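# clunach-words

Hello! This is a word list I've been putting together in my evenings, of everyday household words as people say them in Clunach and over the hill in Lernar. It began as notes in the back of a diary and got out of hand, so now it's a spreadsheet and you're welcome to it.

## What's in it

One file, `words.csv`, with 84 entries so far. Each row has the word, what it means, which village I heard it in and whether the speaker was over or under 30 (I stopped asking exact ages after a rather frosty Monday in the bakery).

Spellings are mine. Where a word has up to 4 spellings I've put the one I like best first and the others after a semicolon. Sorry to anyone who wanted phonetics, I tried and made a mess of it.

Fruit and cloths have been the best hunting ground by miles. Everyone seems to have a family word for a banana that's gone soft, or for the rag that lives by the sink!

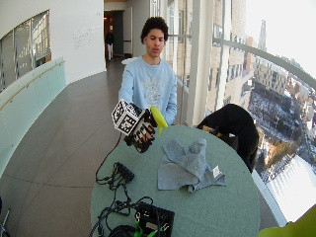
Munther Tannous wrote back that in Lernar the sink rag and the floor rag have different names and I'd lumped them together, which was quite right, so they're separate rows now. He also reckons "slubbin" is only ever used for the floor one. I've marked it that way, but I'd love a second opinion.

## Things to watch out for

The Lernar half is thinner, mostly down to the bus. Also, a blank in the age column means I forgot to ask, it doesn't mean all ages.

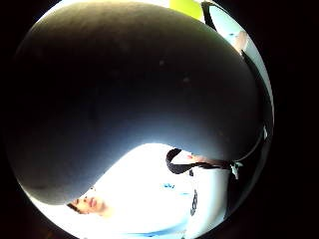

If you open the file in an old spreadsheet program the accents may go funny. Pick UTF-8 when it asks and they should behave. I keep the older version in the `december` folder, mistakes and all, in case somebody has already built something on it.

## Using it

Do what you like with it, just say where you got it. Corrections by email or in the comments, please, and tell me which village!

## Comments

**Hedlund**
My gran said "slubbin" for both. Clunach side though.

**Cavano**
Any chance of the garden words next? I've got loads for wheelbarrow.

**Hedlund**
The semicolons break my import, could the spellings go in 2 columns?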